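Electrical safety check of office equipment, Atmont building, second floor
Checklist with comments, September

1. Power cords and plugs
Result: pass with remark
Comment: The cord of the printer near the kitchen is bent strongly at the plug. Please replace it before the next check.

2. Extension strips
Result: fail
Comment: In room 836 two strips are connected one into the other. This is not permitted. The heater must go directly to the wall outlet.

3. Desktop computers, covers and inside
Result: pass with remark
Comment: A cover may be removed only when the cord is out of the wall. Dust must be cleaned with the vacuum for electronics.

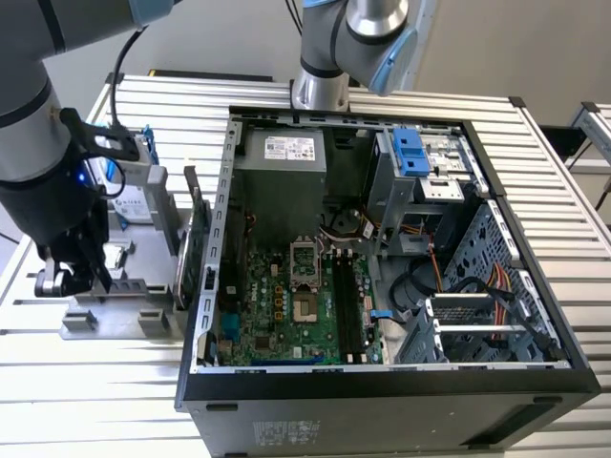

Item 3: desktop tower on its side, side panel removed.

4. Ventilation of equipment
Result: pass with remark
Comment: Four desks have paper stacked against the back of the computer. I asked the users to keep a free space of one hand.
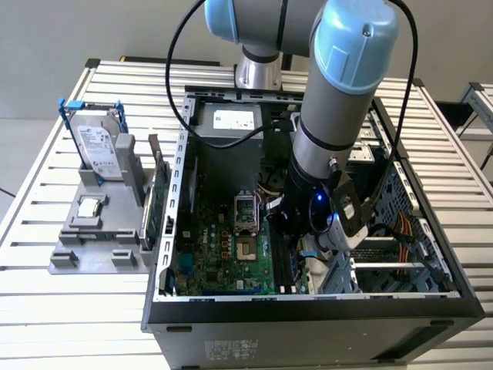

The same rule is valid for the network cabinet from Hostonik, where boxes were stored in front of the door. The boxes must go to the storage room.

5. Emergency lights
Result: pass
Comment: All lights came on in the test. The label on the one by the stairs is hard to read.

6. Fire extinguishers
Result: pass
Comment: Serviced by Erdem. The tag is present and the pin is in place.

Open points: items 1 and 2. Send the confirmation to the Skundent office when they are done.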